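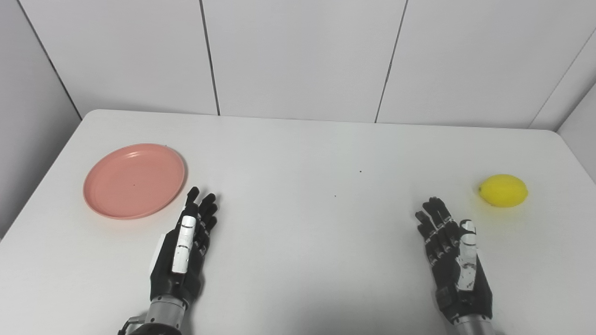

Moving the blog, and other May 2019 jobs

Quick one tonight, dinner is in the oven and I have maybe half an hour.

So. Undale is closing down their free hosting. Got the email in April, ignored it, got the second one, panicked. Everything I've written since I started is on there. 3837 posts if you believe the dashboard, which I don't, because it counts drafts and I have a LOT of drafts. Mostly titles. One just says "soup???" and nothing else.

Tried Volloler first. Pretty, fast, wanted my card number before it would let me see the import page. No thanks. Then Restari, which is uglier but took the whole export file in one go. Well, two goes. The first one died at exactly 2000 posts with no error, just stopped. Split the file in 2, uploaded the halves, fine.

Things that came across ok: the text, the dates, most of the categories.

Things that didnt: comments (gone, sorry, I did save a copy on my laptop), the old sidebar, and every apostrophe from before the last redesign. They are all little question marks in boxes now. I've been fixing them by hand while watching TV and I'm still stuck in the year I was obsessed with bread. So much bread.

Reading the old stuff is the odd part. I had opinions about everything. Three paragraphs on the right way to fold a grocery bag. A very angry post about a bus route I don't even remember riding. Also some good bits, the week of the big snow, the road trip posts. Left them alone apart from the spelling.

New look is plain on purpose. White background, one column, the Roman font that came with the theme. Might change the green links. Might not. Send me a note if anything is unreadable on your phone, mine is ancient and I cant tell.

If you follow by feed you'll need to add the new address, the old one stops working once Undale switches off. Bookmarks too. Restari says my plan is good untill 2032, which seems like a strange thing to promise anybody but I'll take it.

Still to do: search box, the recipe index, the about page (still says I have a cat. I have had two since then).

Ok, timer's going. More when the apostrophes are done.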